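Progress report to the Wendt fund, Thursday, September 26, 2019

Dear friends at Wendt,

It's a real pleasure to write to you again from Stavudport, and I'm sorry this comes a little later than we'd hoped. Corari, our community station, now goes out 40 hours a week, up from 11 in February – and what a busy spring and summer it has been! The new mast is up, the licence is renewed, and 79 local people have been through the training you so kindly paid for. Our Sunday phone-in, Stundurus, has taken 991 calls. The second studio still needs its soundproofing, and we hope to finish that before your next visit.

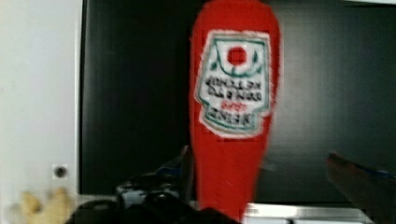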